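Equipment Planning Meeting, Automation Group
Berkham site, Mar 21, 2019

Present: Tatsuya Katayama (chair), Tineke Wouters, Wim Verbruggen, Luuk De Graaf
Apologies: Lies Van Dijk

1. Previous minutes
Approved with one correction. The Trenavach quote covers the controller and cabling but excludes installation.

2. Simulation work
Luuk went through the handle and countertop tasks in the simulator. The cabinet model has wood-grained panels and a long, thin blue bar mounted on a square plate. The gripper is the two-finger type the group is planning to buy.
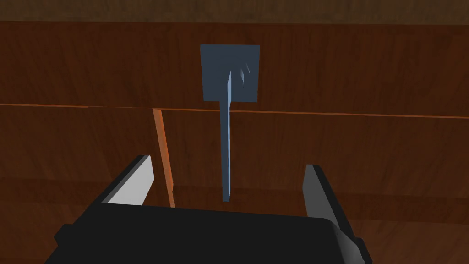
Luuk asked that no fingers be ordered until the handle runs are finished. The standard set is in the Trenavach quote. Longer fingers would be a separate line and add to the lead time. Agreed to hold that line open until the next meeting.

3. Arm purchase
Two quotes received, from Trenavach and Mertens. Mertens is lower on the arm but charges for the software license each year. Trenavach includes it. Tineke will put both on the same sheet with yearly costs shown separately. The 2015 arm stays in service until the new one is accepted and will not be traded in.

4. Computing
The simulation workstation is shared with the Mutwood project and jobs are waiting overnight. Wim proposed a second workstation under budget line 3241. The countertop runs, with the gripper over pale veined stone, would move to it first. 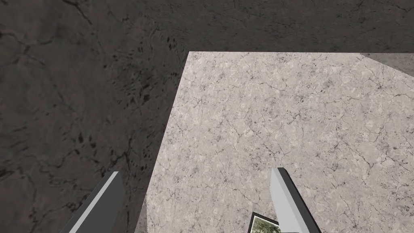 Tineke asked whether the money would be better spent on more hours on the shared machine until August, when Mutwood is due to finish. Wim replied that the hours are already fully booked. Left open. Wim to get a price for both options.

5. Actions
Tineke: cost sheet for both arms.
Wim: workstation price and shared hours price.
Luuk: finger recommendation in writing.
Tatsuya: ask Mertens to extend its quote by 14 days.
Lies: confirm floor space and power for the new cell.

Meeting closed. Next meeting to be set once the Mertens reply is in.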